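### 3.2 Storage conditions and labeling in small municipal archives

The second part of the survey dealt with the physical care of paper records. Each of the 5 archives in the study was asked to supply its storage plan, its labeling rules, and a list of the boxes moved during the previous budget year. Golach and Finirley returned complete files in February. Werkska sent its storage plan and labeling rules but kept no list of moved boxes, and its results are left out of the comparison of retrieval times.

The archives differ widely in size. Golach holds 700 boxes in a single basement room, while Finirley holds 533 boxes divided between the town hall and a former school. In both towns the oldest material consists of tax rolls and property maps, many of them folded to fit boxes that were bought for letters. Merrick's earlier study of the Finirley holdings found that folded maps were requested more often than any other type of record, and that damage was heaviest along the center fold. Our own inspection supports this finding – the maps most in demand are also those in the worst condition.

Labeling practice proved harder to compare. Golach assigns each box a running number and records its contents in a bound register. Finirley uses a code made up of the department, the decade, and the shelf, so that a box must be given a new label each time it is moved. Staff there reported that old labels are often left in place under the new ones. In a sample of 100 boxes drawn from the school building, we found labels from two or more systems on the same box, and in several cases the codes pointed to different rooms.
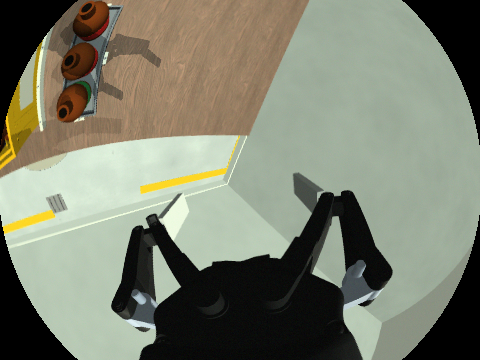

**Figure 4.** Two pale gray rectangular blocks on a curved floor, with a black gripper in the foreground; computer rendering.

The running number used at Golach avoids this problem, but it places a heavy burden on the register. When the register is in use by one reader, no other request can be filled. The archive has kept a second copy by hand for many years, and the two copies no longer agree on the contents of every box. Tan, the smallest archive in the survey, solved the matter by fixing a typed list inside the lid of each box and keeping a duplicate in a binder at the front desk. The method is slow to set up – the clerk must open every box – yet it allowed the staff to answer most written requests on the same day.

Section 3.3 turns to the handling of records on loan to other town offices, for which only Golach and Tan keep written rules.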